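Flistance tracker
Ticket 164: Wrist-view policy drops to near zero on kitchen set B after render change
Component: sim / evaluation
Status: Reopened
Reported by: Rocío Cárdenas
Assigned to: Oluwatosin Adeleke
Labels: wrist-camera, regression, paper-blocking

Summary
The wrist-only policy scored 83 per cent on drawer opening in kitchen set B in January. The same checkpoint now scores 2 per cent. The policy that uses the wrist view plus the fixed view is a little down but usable. Kitchen set A is unchanged for both.

Steps to reproduce
1. Check out the main branch of Flistance and pull the Kokport scene pack.
2. Load the January wrist-only checkpoint.
3. Run the drawer task on set B, 40 episodes, default seeds.
4. Compare with the table in the results folder.

Expected: within a few points of the January number.
Got: the arm sets off towards the cabinets, stops short and drifts until the time limit. It hardly ever closes the gripper.

Comment, Oluwatosin Adeleke
I can reproduce it on my machine and on the Clegg nodes. Ruled out so far:
- checkpoint file (hash matches)
- action scaling (replayed demonstrations open the drawer as before)
- image size and channel order
- seeds

Replays working means the physics is all right. I think the policy is being fed something it hasn't seen.

Comment, Janka Sokol
Two things changed in the scene pack since January. The fill light in set B was removed, and the start pose is now drawn from a wider range. Either could do it. Set A kept its fill light but got the wider start poses too, so I would look at the light first.

Comment, Rocío Cárdenas
Put the fill light back locally. Wrist-only goes from 2 to 31 per cent. Better, still nowhere near. So the light is part of it and the start pose is probably the rest.

Comment, Oluwatosin Adeleke
Agreed. I ran the four combinations on set B, wrist-only, same seeds:
old light, old poses: 83
old light, new poses: 31
new light, old poses: 52
new light, new poses: 2
The first line matches the January table, so at least we know the evaluation code is sound. The two changes together cost more than either one.

Comment, Aníbal Huanca
Does this matter for the paper? The claim in section 4 is that wrist-only is as good as two views when the demonstrations are varied enough. If that only holds with the old start poses, we have to say so. I would not just pin the old scene pack and move on.

Comment, Rocío Cárdenas
It matters. My preference is to report both packs and rewrite the claim. Before that I want to know what the failed episodes have in common. Janka, can you dump the first wrist image for each one and sort them by how far the wrist is rolled from level?

Comment, Janka Sokol
Done, they are in the run folder. Nearly all the failures start rolled well over and close to a cabinet. The few that succeed start further back, with a handle already in view. In the old pack every episode started like that. Set A has pale doors and its start positions sit further from the units, and I think that is why it got away with it.

Comment, Hortensia Huanca
A note on method. We keep calling this a lighting bug, but the demonstrations for set B were all collected from the old start range. The policy has no examples of recovering from a bad view. Pleller had the same thing last year when they widened their resets, and adding recovery demonstrations fixed most of it for them. I suggest we collect a small batch from the new range, retrain and see how much comes back before touching the renderer again.

Comment, Oluwatosin Adeleke
Closing as "works as configured", with the fill light restored as an option in the config (off by default). Recovery demonstrations to go in a new ticket.

Comment, Rocío Cárdenas
Reopening. The option is fine but the table in the paper still shows the January number with no note beside it. Please leave this open until the following are in:
- both scene packs in the results table
- start pose range stated in the setup section
- one failed episode from the new pack in the appendix
- retrained numbers, if Hortensia's batch is ready in time

Comment, Janka Sokol
Table and setup section are done and pushed. For the appendix I want a wrist view that makes the problem plain to a reader who has never run the pack, and I would go with the one attached. The policy has to choose its next move from this view alone. With the gripper open and only flat, very dark blue between the fingers, it gets no handle or door edge to aim for there. The long diagonal edge, the grey plane and the red tiles off to the right are the main cues left, and they say little about where a drawer is. Aníbal, if you are happy with it I'll write the caption tonight and leave the colours untouched.

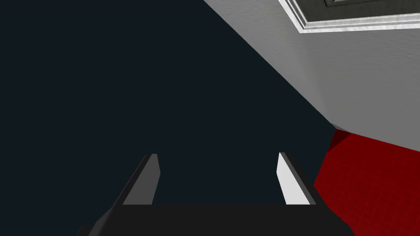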